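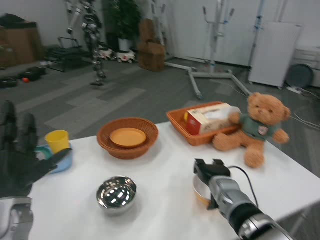 October, table clearing set, entry 4

Started at 8:40, cables checked, both arms homed without complaint. Shahram Jalali is on the headset for the morning and I'm on the keyboard, and we swap after lunch because my shoulders were useless by the end of the last session and I'd like to be able to lift a coffee tonight.

Where we are: 900 kept episodes of the target 3000. I had hoped to be further along by now, but we threw out a whole batch when I found the wrist stream lagging behind the joint log, and I'm still a bit sore about it. The fix was dull (a buffer setting in the Lodura recorder that goes back to default after every update) and I've written it on the whiteboard in large angry letters.

Layout for this block

Bowls and baskets, with the soft stuff left in. The steel bowl stays near the front of the table, the white bowl with the orange rim goes under the right gripper's start pose, and the yellow cup and the blue plate live over on the left by the hand. Wicker basket in the middle with the orange plate in it, tissue box in the orange basket, bear leaning on the end of that. I want the bear to be a distractor for the first half and then a target for the second half. Shahram thinks we should mix the two from the start and shuffle the prompts. He may well be right, but I want to see whether the policy grabs for the bear when nobody has asked it to, and for that I need a clean block where it is never the answer.

Prompts for the first half:
put the small bowl in the steel bowl
put the cup on the plate
take the orange plate out of the round basket
lift the tissue box out and set it down on the table

Left side does cup and plate, right side does bowls and baskets. The two ends really don't drive alike! The gripper on the right goes where you point it and that's the end of the story. With the hand on the left you have to think about your thumb before you start moving, and if you forget, you arrive with it on the wrong side of the rim and have to back out. Back-outs are fine to keep as long as the operator recovers smoothly, so please don't hit discard just because you felt silly. I'd like some of those in the set.

Morning notes

9:15. First 21 episodes in, two discarded. One was me talking to Shahram in the middle of a reach, the other he called himself because he bumped the basket before the start tone.

9:50. The steel bowl is going to be a pain. It mirrors the ceiling lights as a bunch of bright white rectangles, and the Wosley segmenter, when I ran it on a few samples, kept wanting to make every rectangle its own object. Tempting to swap in a matte bowl and be done with it. I'm leaving it in. People have shiny bowls in their kitchens, and if the segmenter can't cope we can train without its masks for this block and compare later. Turning off half the ceiling panels for some of the episodes might be a nice cheap bit of variety too, so I'm putting that on the list for the afternoon.

10:30. Small bowl pick: when the gripper is over it you can hardly see the bowl at all from the head view. Shahram has been doing it mostly from the wrist view and he's quick at it, but I asked him to pause high for a moment on each approach so the head camera gets a decent look before the arm comes in. Costs us maybe a second per episode. Worth it, I think, and we should do the same in the next block so that the pauses don't end up meaning something.

11:10. Tissue box. Picking it up while it lies on its side goes well if the jaws come in across the short way. Long way, forget it. I added a tag, grasp_short, so we can find them again. Whoever does the labeling, please fill it in even when it seems obvious from the clip.

11:45. Got to 100 kept for the morning, which is our best yet! Stopped for lunch.

Afternoon

I was slower on the headset than Shahram, no surprise there. My cup episodes are jerky for the first stretch and then settle down, and I've marked the early ones "warmup" instead of deleting them. If the Tronell loader doesn't know what to do with that tag, ask me, I have a small patch for it that I haven't pushed yet.

We also had our usual argument about resets. I like to put things back by hand, a little off from where they were each time. He wants the reset sheet with the printed offsets. I looked over my own resets and yes, fine, the wicker basket has been creeping toward me all day and it's always the same way round. We'll use the sheet from the next session on. (Szénási has a script that draws the offsets at random and prints them big enough to read from the keyboard, so I'll borrow that.)

Lights test: did a short run with half the panels off. I haven't opened the files yet.

Things to do before the next session

Push the loader patch.
Check the buffer setting, then check it again after the recorder starts.
Print the reset sheet.
Write the bear prompts. Does "put the bear in the basket" need to say which basket? I'd say yes for now and leave the vague version for a later block.
Ask Shahram for his headset strap trick, mine slides down when I look at the near side of the table.

Shut down at 16:50, data copied to the big drive, checksums match.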